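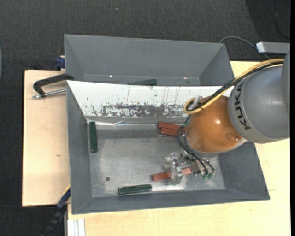 4. Putting the Jaidee nightstand together

You've made it to the fun part! If you built the Vornaso bed frame first (section 3), the nightstand will feel like a breeze, because it uses the same cam locks and the same little Allen key. Keep that key handy — you'll want it again for the drawer pull.

Before you start

Lay a blanket or a flat piece of cardboard on the floor and build on top of that. The walnut veneer is lovely, but it scratches if you slide it across tile. Sort the hardware bag into small bowls or a muffin tin and check it against the parts list on page 2. Wood dowels and cam bolts are packed together, and the short screws for the drawer runners are in their own paper envelope.

Note: The left and right side panels look almost the same. The left one has an L stamped on the inside edge, near the bottom.

Steps

1. Push a dowel into each small hole along the top and bottom edges of both side panels. They should go in by hand. A light tap with a rubber mallet is fine if one is stubborn.

2. Screw the cam bolts into the underside of the top panel until the collar sits flush with the wood. Stop there.

3. Fasten the drawer runners to the inside of the side panels, using the front holes first and then the back ones. The small wheel goes toward the front.

4. Stand the left side panel upright and lower the bottom shelf onto its dowels. Add the right side panel the same way. A second pair of hands is great for this bit, though you can manage alone by leaning the panel against a couch.

5. Set the top panel in place, drop the cam locks into their holes with the arrow facing the bolt, and turn each one clockwise until it feels snug.

Caution: Don't use a power drill on the cam locks. They strip easily, and a stripped lock won't hold the top panel.

6. Slide the back panel down the groove from above, finished side facing in. If it sticks halfway, loosen the cams a quarter turn, ease it down, and tighten them again.

7. Turn the whole thing on its back and thread the tapered legs into the metal plates. Hand-tight is plenty! Stand it up and check for wobble, then adjust the leveling feet if your floor is a bit uneven.

8. Build the drawer box (see the drawing on the fold-out sheet), attach the brass pull, and set the drawer onto the runners at a slight upward angle. Lower the front and push it home.

Weight limits

The top holds up to 80 pounds, so a big ceramic lamp and a tall stack of books are no trouble at all. Keep the drawer to lighter things like chargers, glasses and your journal.

After a week of use

Go over every cam lock and leg once more. Wood settles a little in a heated room, and a quick turn of the key keeps everything tight and quiet. Wipe the top with a soft, barely damp cloth, and put a coaster under cold drinks.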